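Subject: Re: [assembly-watch] Draft notes on the sidewalk protest ordinance

Wafula Mabula wrote:
> I read the draft ordinance twice and still can't tell whether the
> buffer applies to people standing still with signs. Section 2 says
> "demonstration activity" and Section 5 says "amplified or sustained
> vocal activity." Are these the same thing? Also, does the Bremden
> council plan to vote before the comment period closes?

Wafula,

They are not the same thing, and the draft treats them differently. My reading follows. I worked from the version posted in January, with the clerk's corrections merged in. Page references are to that version.

1. Definitions

Section 2 covers any gathering of two or more people "for the purpose of expressing a view." A silent person with a sign is covered if a second person is present. One person alone is not. The term is used in Sections 3 and 4 only.

Section 5 uses its own term and does not refer back to Section 2. It covers one person or many, and it depends on sound. A silent group of any size falls outside it.

2. Distances

The buffer in Section 3 is 28 feet from the outer edge of a permitted dining area. The map attached as Exhibit B was drawn with the older figure and has not been redone. On Niverska Street the two lines differ enough that the whole west sidewalk is inside one and outside the other. The text controls if the two conflict (page 9), but an officer on the street will probably be holding the map.

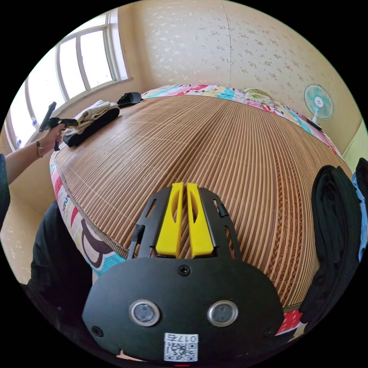 3. Penalties

First violation is a written warning. Second is a fine of $200. The draft is silent on how long a warning stays on record, so a second violation three years later could be fined. I would ask for a time limit in the comments.

Organizers are treated separately. An organizer who fails to file notice for a group expected to pass 3,000 people can be billed for police overtime. There is no cap on the bill and no appeal process that I could find.

4. Comments and vote

The clerk's log showed 1,177 written comments when I last checked. Most are a form letter from the Stonex Avenue merchants or the reply letter that went around after it. Form letters are logged individually but summarized as one item in the council packet, so a short comment in your own words is worth more than another copy.

On your last question: no vote can be taken before the comment period closes. The council can hold first reading, and I expect it will. Ramanauskas Hall is listed as the location, 6:30 p.m., with sign-up for speakers at the door.

5. Open items

- Whether Section 4 applies to restaurant staff picketing their own employer. State labor law may preempt it - I have not checked.
- Whether "permitted dining area" includes seating that is licensed but stacked away for the season.
- Exhibit C is mentioned on page 14 and is not attached.

If anyone has a copy of Exhibit C, please send it to the list as plain text. The archive strips attachments.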